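Talks > Play & Learning > Sevcombe evening > Notes

Search talks, speakers, handouts Go Clear

BLOCKS ON A BOARD - speaker notes, 25 min slot plus questions

Start before they've all sat down. Bag of blocks on the lectern, tip them out, let it be noisy. Wait.

Opening line: who had a set of these? Hands up. Who still knows where they are? (fewer hands, usually a laugh)

Say who I am, quick. Ran the play sessions at Sevcombe library, now do the same at the Drerura centre. Not a teacher. Say that early, someone always asks about the curriculum.

1. WHY A BOARD

Carpet is where blocks get lost. Also slopes, you don't notice until a tower goes. Table is better but tables get shared with juice, paper, elbows.
A big board says this bit is for blocks. Children get that faster than we do.
Story - the first one, an old shelf from my mum's spare room, varnish coming off. Used it two winters. Only replaced it when the corner split.
Pale wood is my favourite. Colours show up. Don't paint it, don't paint it, don't paint it. I painted one. Green. Couldn't find the green blocks.

On grain - slow down here, people rush past this. Good hardwood has lines running along it and sometimes wavy bits, and small children follow those with a finger before they touch a single block. They turn into roads and rivers. Leave them to it. One boy would only put blocks down on the wavy part, for weeks.

2. HOW MANY BLOCKS

Fewer than you think. Ask room to guess what was in the old library tub. Take three or four guesses. Then: 3,952 pieces, counted at stocktake, we had to put a figure on the form. Most of it never got touched.
Now I put out a handful. Rest stays in the cupboard.
Scatter them, dont stack them. A neat row looks finished and children walk straight past it. Spread out with gaps = somebody's got something to do.
Mixed colours. Include a triangle or two, squares on their own get samey and the triangle is the roof / boat / shark / slice of cheese.

(If running late skip to 4)

3. PUSHING, NOT BUILDING

My hobby horse. We all say "what are you building". Try not saying it.
Pushing a block across a flat board is a whole game. Pushing it into a corner. Pushing two together till they touch. Pushing one off the edge, bang, again.
Good one for older kids: use a stick, no hands. Blunt end, wooden spoon handle will do. Triangle spins when you push it off centre, square goes straighter. Let them find that out, keep quiet, very hard.
Tsai sorting game - handout p 4. One colour to each side, middle left clear. Works with 4 children, gets shouty above that.
DEMO HERE. Spoon is in coat pocket. Don't forget the spoon like in June.

4. BUYING AND LOOKING AFTER

Plastic blocks, fine, wash them in the sink in a net bag. Wooden ones wipe only.
Board - ours was 42 pounds from Sterell, offcut, ask for offcuts, they're kept out the back. Sand the edges youself. Round the corners properly, shin height.
Stop it sliding: something solid at the front edge, or rubber matting underneath. Hand pressure from a three year old is more than you'd expect.
Oil it once a year, food safe. Leave it overnight. I did it in the morning once and had a full session of greasy hands.
Grant bit, only if asked - small play fund at Drerura goes up to 2,000, form is short, closes end of term.

Finish: leave the blocks out, tell them to come up and have a go. Stop talking. Let the tea people know were nearly done.

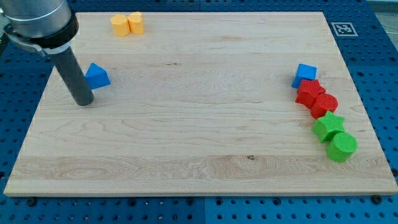 Does the board have to be real wood?
Any flat, smooth surface will do as long as the edges are safe and it doesn't wobble, though I'd choose wood if you can get an offcut cheaply.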